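**FOR RELEASE Fri 16 February**

**Ganthorpe opens leasing on Trola Court, furnished units first**

Leasing is open at Trola Court, the converted mill block on the east side of town. Furnished one-bedrooms going first. Unfurnished from the end of the month, dates to follow.

Ganthorpe took over the building in January after the previous agents, Jayasinghe, closed their lettings side. All existing tenancies carry over on the same terms. Deposits too. Nobody needs to re-sign anything.

What's on offer:

- one-bedroom, furnished, $1570 a month, water and trash included
- two-bedroom, unfurnished, price on request
- 5 ground floor units with their own street door, 2 already taken

Tall windows, original brick on the courtyard side, new kitchens throughout. The top floor keeps it's beams. Bedrooms face the courtyard, so nights are quiet. Laundry in the basement, bike room next to it, storage lockers for an extra fee. Cats fine, dogs by arrangement.

The lobby level has 3000 square feet of shared space, open to all tenants from seven in the morning. Long tables, a small kitchen, two rooms that can be booked by the hour.

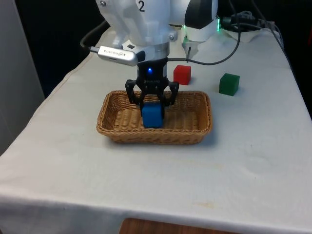 Booking goes through Codix, same login as rent payments and repair requests. Paper forms still accepted at the front desk untill summer.

Viewings weekday afternoons and Saturday mornings, by appointment. Bring photo ID and proof of income. Parking on the north side, the courtyard gate is for deliveries only.

Floor plans and press photos: Ganthorpe leasing office, ground floor, Trola Court.

\###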